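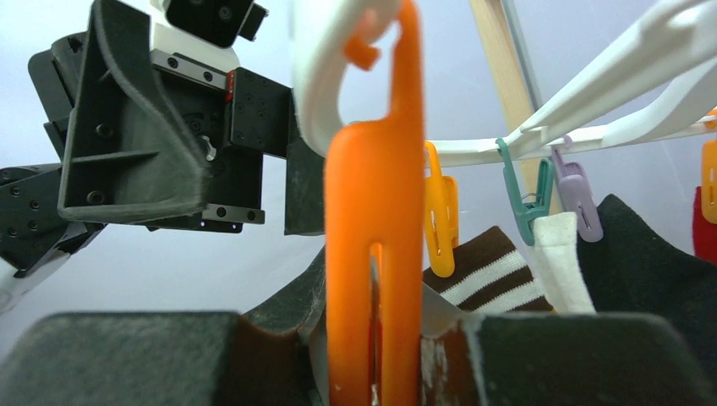

PRODUCT NEWS | HOME AND CARE AUTOMATION

Irden Opens Orders for Two-Arm Laundry Handling Kit

Kit works with ordinary baskets, pegs and hanging racks; first units ship in June

CLENSTEAD – Irden today opened orders for the Aitken Laundry Kit, a two-arm robot package for handling socks and other small garments around a drying rack. The kit is meant for research labs, appliance makers and care providers that want to develop or test laundry automation without building a work cell of their own.

The kit comes with two arms, a pair of two-finger grippers with soft replaceable pads, a camera at each wrist, a controller and the software needed to record and replay tasks. It runs from a standard wall outlet. Setup takes one person an afternoon, and the manual assumes no earlier experience with this model of arm.

Laundry is a hard job for robots. Socks bunch up, fold over on themselves and hide under one another in a basket. Clips swing when touched. A hanging rack moves every time something is added to it or taken away. Irden designed the kit around these conditions and left the household items as people buy them. Clothespins, racks and baskets need no tags or markers.

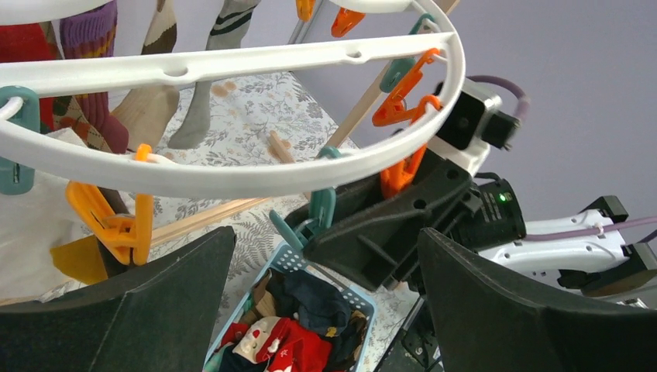

The software treats each garment as a separate job with its own record. An operator can stop a job at any point, move an arm by hand and pick up from the new position. Records are saved in an open format and can be exported to the customer's own storage. No internet connection is needed after the first activation.

Buyers also receive a starter library of 2,000 recorded jobs, covering picking from a basket, hanging on a rack, opening a clip and taking items down. The library includes failed attempts, labeled as such. Irden will add to it during the first year at no extra charge.

"We kept getting asked for something that deals with real socks in a real basket," said Mélanie Boychuk, product manager at Irden. "Plain ones, striped ones, thick winter ones. They all behave differently in the fingers, and customers wanted to work on that from the first day."

The company tested the kit with 224 different garments before release. Thin dress socks and items with loose threads remain the most difficult, and the manual lists garment types that Irden does not yet recommend. Wet laundry is outside the rated use for this version.

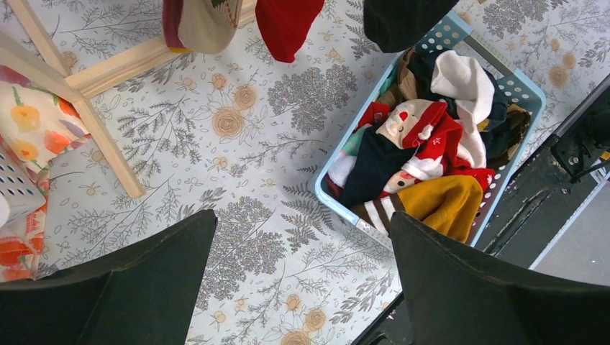
Eltitz, which has had an early unit on trial, said that the pads wore faster than expected on rough knits, and that it would like to see spare sets sold in larger packs. It also said that being able to correct an arm by hand had shortened its training sessions. Irden has since changed the spare pad pack from two sets to six.

The first production run is limited to 100 kits. Orders are filled in the order received, and customers may return a kit within 30 days of delivery for a full refund, less shipping. Service and repairs are handled from the Clenstead workshop. 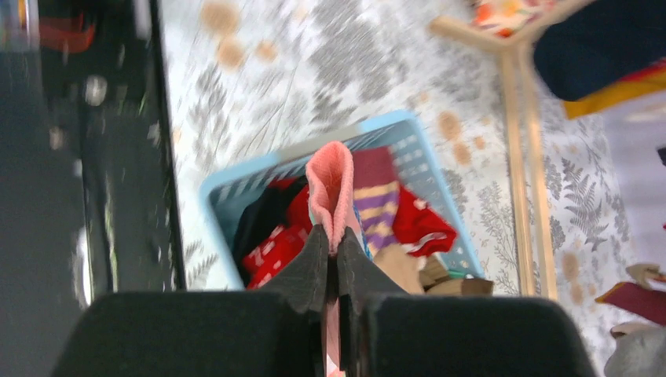 Availability and Support

The Aitken Laundry Kit can be ordered directly from Irden. Pricing is available on request and depends on the number of kits and the support plan chosen. The standard plan includes software updates, phone support during business hours and one remote setup session. Spare pads, gripper fingers and wrist cameras are sold separately.

About Irden

Irden designs and builds small robot arms and grippers for work with cloth and other soft goods. The company is based in Clenstead.

Press Contact

Mélanie Boychuk, Irden, Clenstead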